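About me

Hello, and welcome! I'm the minister at Stotwood Chapel, and I also look after the little congregation over at Broltow, so if you've found this page by looking for either one you're in the right place. People keep asking me how I ended up here, and the last version of this page still had the old service times on it, so I've sat down with a pot of tea to write a new one.
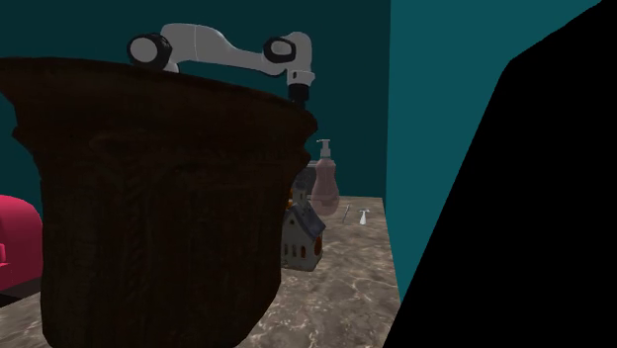
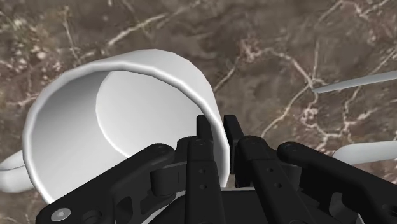
How I got here

I didn't grow up going to church. My parents were kind, busy people who liked a lie-in, and the first time I sat through a whole service I was nineteen and had only gone because a friend was singing. I remember very little of the sermon. What I do remember is an elderly lady passing me a mint and finding me the right page in the hymn book (I'd been on the wrong hymn for two verses).

After that I kept going back. I worked in a building society for eleven years, mostly on mortgages, and helped with the youth group in the evenings. Then my own minister asked me over a washing-up bowl whether I'd ever thought of training. I laughed. A year and a half later I was handing in my notice.

I trained at Saxena College, part time at first and then full time for the last two years. I loved the Old Testament lectures and dreaded Greek, and I still have my vocabulary cards in a shoebox. My first placement was as an assistant hospital chaplain, and I think it taught me more than all the essays put together, chiefly when to stop talking. My second was in Ivum, in a big, noisy town church with a nursery downstairs, and I stayed on there for six years once I was ordained.

Stotwood and Broltow

I moved to Stotwood one wet April with a hired van and a cat who complained the whole way. The chapel seats 400, which tells you something about the hopes of the people who built it! We have 178 members on the roll these days, and there's plenty of elbow room on an ordinary morning, though you do need to come early for the carols.

Broltow is a different thing altogether. We meet in the old schoolroom, sit in a circle, and sing without an organ. Somebody always starts too high. I go across every other week and the members lead the services in between, and they do it very well, so please don't feel you've got the second-best if you turn up and I'm not there.

What I spend my time on

A lot of it is visiting. If you're ill, or newly bereaved, or you've just moved in and don't know a soul, I'm glad to come round, and you don't need to be a member or believe anything in particular. I also take weddings, baptisms and funerals, and I'm always happy to meet for a chat first with nothing decided.

I go into the primary school for assemblies, and I run the Bible study on alternate evenings in the vestry. We're reading Ruth at the moment and taking it slowly. New people can join in the middle, and most of us did.

The other big job is the roof. We raised 3,681 pounds from the summer fair and the sponsored hymn-sing, which was far more than I'd dared put on the poster, and it has gone straight into the fund for the slates on the north side. There are 660 pounds still to find before the builder can start on the porch, so you may well see me selling marmalade.

When I'm not working

I walk, I read detective novels, and I grow runner beans with mixed success. I sing alto in the Stotwood community choir, where I'm under strict instructions from the conductor to watch the beat. My day off varies with funerals, but I do take one, and the answering machine is on when I do.

Getting in touch

The easiest way is to leave a message at the chapel office, or put a note through the manse door (the green one, next to the chapel car park). If it's urgent, say so and I'll ring you back as soon as I can. For bookings of the hall at Stotwood please ask the office and not me, as I've double-booked it twice and been taken off the job.

Large-print hymn books are on the shelf by the door, there's a ramp at the side entrance, and children are welcome at everything, wriggling included.

Page last updated Sep 24, 2026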